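Section 5. Setting Up a Voice Actor Watchlist in Climton

Plarnano Fan Guides, last revised 2 October 2018

Climton tracks voice actors across anime series, radio shows, event appearances and music releases. The sales page says it does this by itself. It doesn't, or not well enough that you should leave it alone, and most of this section is about the settings that decide whether your list is worth reading.

Before you start

You need a Climton account, a confirmed email address, and the import file from Section 4 if you kept your list somewhere else. The free plan holds 128 performers. The paid plan is described as unlimited, though we have never seen that tested by anyone who didn't work there.

Adding a performer

1. Open Watchlist and choose Add Performer.

2. Type the family name in the search box. Try the Japanese spelling first if you can. Romanized names are stored the way each agency writes them, so one long vowel may appear three ways.

3. Check the birth date and agency on the result card. Two performers with the same reading are often merged by mistake.

4. Choose Follow. The card turns gray while credits load.

5. Open the Credits tab and look for a role you already know. If it's missing, stop and go to "Missing or doubtful credits" below.

Note: The Suggested Performers panel claims to be based on your taste. In our test account it offered nearly the same names whatever we followed, and most of them had an album coming out. Turn it off under Display.

Choosing your sources

Climton pulls from two databases, Doden and Zarei. Both are switched on when you join, and the guide inside the app recommends leaving them that way. We don't.

Doden takes its credits from end rolls and agency profiles. It is slow, and guest roles can take weeks to show up. Zarei accepts entries from any registered user and posts them right away, including casting rumors that later turn out to be somebody's wish.

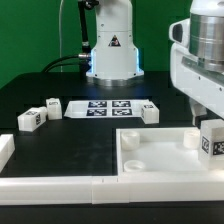

6. Go to Settings, then Sources.

7. Set Doden to Primary.

8. Set Zarei to Supplement, and check the box marked Hide Unconfirmed. The box is easy to miss. It sits under the language menu and clears itself whenever you change languages.

9. Choose Save, leave the page, and come back to make sure the settings held.

Caution: Changing the primary source rebuilds every credit list in your account. Personal notes attached to a role are deleted if the new source has no matching entry. Export your notes first (Section 3). There is no undo, whatever the button next to Save may suggest.

Setting alerts

10. Open Alerts and clear every box. The default set includes birthdays, blog posts and merchandise.

11. Check New Main Role, New Supporting Role and Agency Change.

12. Check Radio and Events only if you follow a handful of people. During the April season change, our account received 1,892 alerts with everything switched on, and 74 of them concerned a new role.

13. Set delivery to Daily Digest. "Instant" delivery runs several hours behind in our experience, so you give up very little.

Missing or doubtful credits

If a role you know is absent, look for an alternate stage name. Some performers use a different name for games or drama CDs, and Climton links these only when an agency has said so in public. You can join two names yourself with Link Profiles, but the link applies to your account only.

If a credit looks wrong, open it and read the line marked Origin. A Doden entry should name an episode. A Zarei entry may name nothing at all — treat those as gossip until the show airs. The Verified badge means that two users agreed with each other. They may well have read the same forum post.

Debut years deserve the same care. Climton counts the first credit it has, so a crowd part or an unnamed classmate can be listed as a debut in one place and skipped in another. To fix the year on your own list, open the performer's card, choose Edit Locally, and enter the date you trust. Local edits are marked with a small dot and survive updates, but not a change of primary source.

Sharing your list is covered in Section 6.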